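The Key to Ilta Street

Roya Kiani got the letter in July, and she read it standing up in the hallway with her coat still on. It was from the county office in Fundville. Her aunt's house on Ilta Street was hers now, and would she please collect the key before the end of the month.

She packed that evening. She did not own a good suitcase, so she laid out what she had and picked from it.
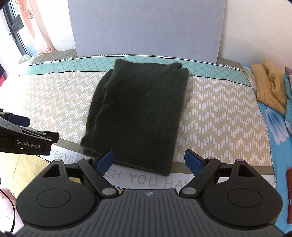
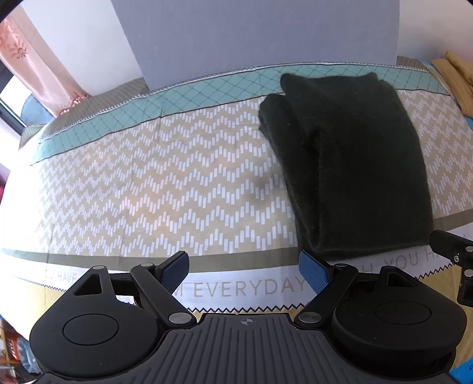
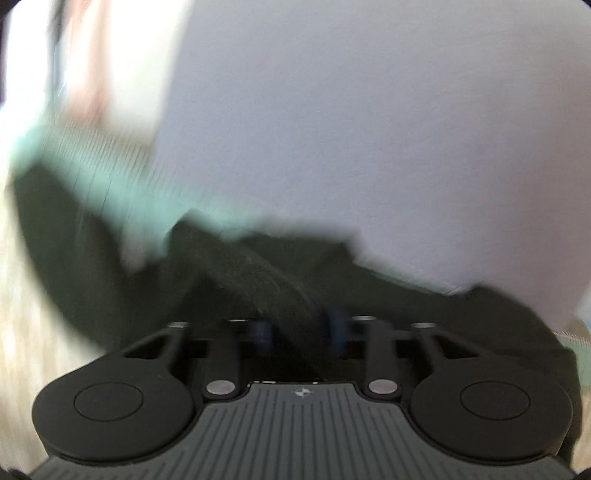

The bus took most of the morning. A man across the aisle ate sunflower seeds and put the shells back into the bag they came from. Roya watched the fields and tried to remember her aunt's voice. She could get the laugh but not the words.

Her aunt had come to Fundville in 1979 and opened a repair shop for clocks and small radios. She called it Irkano, after a town her mother used to talk about that was not on any map Roya had ever found. The shop was on the ground floor and the aunt lived above it. Roya had spent two summers there as a girl. She had been given a stool, a tray of screws and a magnet, and told to sort.

At the county office a clerk slid a form through the window.

"Sign there and there," he said. "You're the niece?"

"Yes."

"She fixed my father's alarm clock. It ran fast after that. He was never late again."

Roya signed. The key was in a brown envelope with the house number written on it in pencil. It was smaller than she remembered.

She walked to Ilta Street. The bakery on the corner was a phone store now. The hardware store, Rezaei, was still there, and Mr. Rezaei was out front moving a rack of rakes into the shade. He was over 90 and moved the rack a few inches at a time, with a rest after each push. She took the other end and they got it where he wanted it.

"You have her chin," he said. "Are you selling?"

"I don't know yet."

"People will ask you. The dentist wants it for parking."

"What would you do?"

He looked down the street for a while. "I'd look inside first," he said.

The lock was stiff. She had to pull the door toward her and turn at the same time, and her hand knew how to do it before she did. Inside it smelled of oil and paper. The bench was under the window with the lamp clamped to it. The clocks on the wall had all stopped, each at its own time, and she was surprised at how much that bothered her. In her memory the room had never been quiet. You had to raise your voice a little to be heard over the ticking, and at noon everyone stopped talking until the striking was over.

She opened the drawers one by one. Springs, glass, hands, string. In the bottom drawer was a ledger with the names of customers and what they had brought in. Most lines had a check mark beside them. On the last page one did not. It said: Mantel clock, walnut, Mrs. Dole, will not strike. No charge.

The clock was on the shelf behind the bench with a paper tag tied to it. Roya took it down and opened the back. She had not done this in 40 years. She pulled out the stool, which was too low for her now, and turned on the lamp. The power was still connected.

It took her until dark to find the trouble. The hammer was bent, only a little, and was stopping short of the rod. She bent it back with her fingers, let it go, and it stopped short again. She bent it a bit more. Then she set the hands to five minutes before the hour and waited.

Across the street Mr. Rezaei was pulling down his shutter. He saw the light and came over and stood in the doorway with his cap in his hand.

"Mrs. Dole moved in with her son," he said. "Out past the school. She still asks about that clock."

"Do you have the address?"

"I have the phone number. Somewhere."

He sat down on a crate to wait with her. Neither of them said much. The minute hand reached the top and for a moment there was nothing, only a small click deep in the case. Then the clock struck nine, rather loudly. It was twenty past eight.

"Wrong hour," said Mr. Rezaei.

"I can fix that," Roya said, and she reached for the tray of screws to move it out of her way.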